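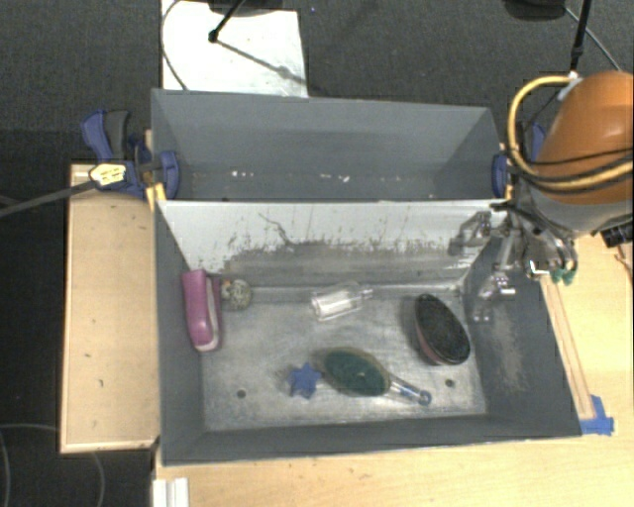
What the arm really costs

Everybody budgets for the arm. Vija Jankauskaitė did too, first time around, and her spreadsheet for the picking cell at Plilteten had one big line and not much under it. The quote from Gultine came in and it looked fine. Then the rest.

Grippers. Hoses. Clamps, a table, a bin that can take being scraped all day. Look at the divider in hers, scuffed dark along the whole lower half, and the floor is scratched too. Bins are consumables now, she says. Own line, 19 a year.

Test items cost next to nothing and get forgotten anyway. Hairbrush, clear bottle, a little speckled ball, a blue star. The clear one is the one to ask vendors about, get it in writing.

Her current small-parts budget is $3,558, up from 96 dollars (yes, really) in the first draft. More than five suppliers on it. El Idrissi does the tubing, Ivis the fingers, and the lead times dont match, so order the slow stuff before the arm is even approved if your finance people will let you.

Other things off her list, no particular order:

Spare fingers, two sets.
Cable management. Price it before install, it doubles after.
Floor space behind the cell, not just in front.
Training hours, for the night crew aswell.
A service contract, but read what it says about hoses first.

Leasing? She looked at it in April and passed. Monthly rate was OK, the wear clause wasn't. Next review is when the second cell goes in, same bench layout, bigger tooling line.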